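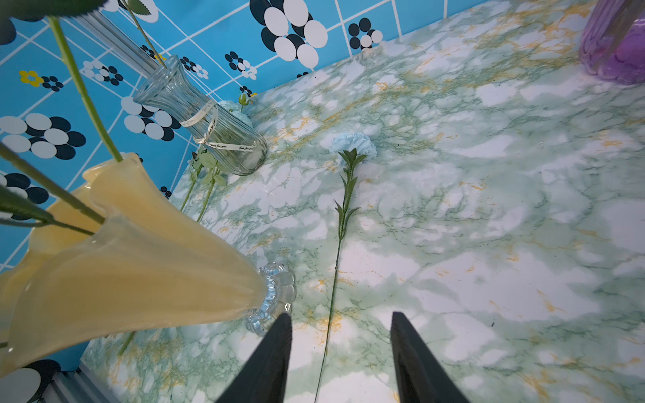

Aubert stem cutter for artificial flowers, a review after one winter

2020-02-09

I make arrangements from artificial flowers for the small hotel in Plotska where my sister-in-law works, and also for my own home. For many years I cut the stems with the old pliers of my father. The plastic gave no problem, but the wire inside bent before it broke, and my hand hurt the same evening. In July I ordered the Aubert cutter from the Tudport shop. It came well packed, with one spare spring and a very short manual.

The handles are long and have a soft cover. The blades are short and quite thick. I want to say clearly that it is a cutter for wire first, and if you need something for fresh tulips, please buy another tool. Fresh stems become crushed in it.

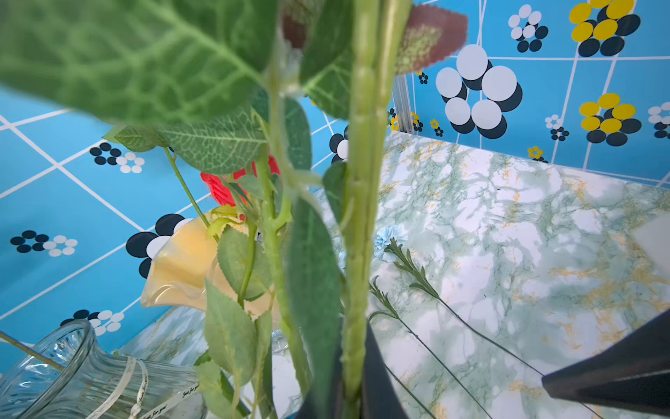
How it cuts

Thin stems, such as those of small daisies, go through with almost no force. On the thick ones I put the stem deep between the blades, close to the hinge, and press slowly. The end is then flat and does not scratch the vase. When I was in a hurry and used only the tips, the wire came out with a sharp hook, and I had to cut it a second time. The manual says nothing of this.

The lock on the handle is my main complaint. It is on the right side, and I am left-handed. It also closes by itself sometimes when I put the tool down,
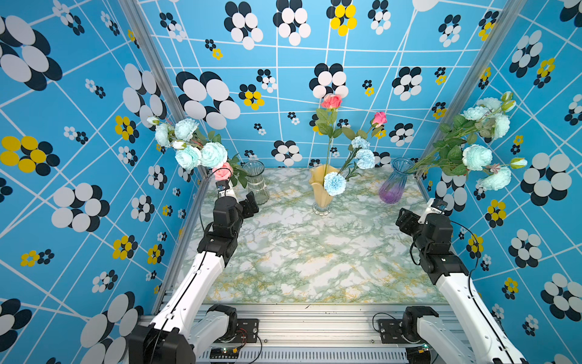 and then I must open it with the other hand while I hold a bunch of flowers against my sweater. My husband bent the lock a little with a screwdriver and now it is better, but one should not have to repair a new tool.

I compared it with the Ultum cutter that my neighbor has. The Ultum is lighter and its lock is in the middle, where I would like it. But its blades became marked after one evening of thick wire, and mine still have a clean edge.

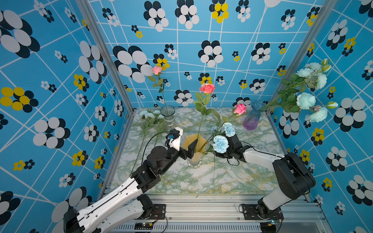

Vol. 10, No. 2, page 812

Care is simple. I wipe the blades with a dry cloth and put one drop of sewing machine oil on the hinge each month. The soft cover of the handles collects dust from the fabric petals, so I wash it with soap. The spare spring is still in its bag.

I would buy the Aubert again for the blades, and I would write to the company about the lock.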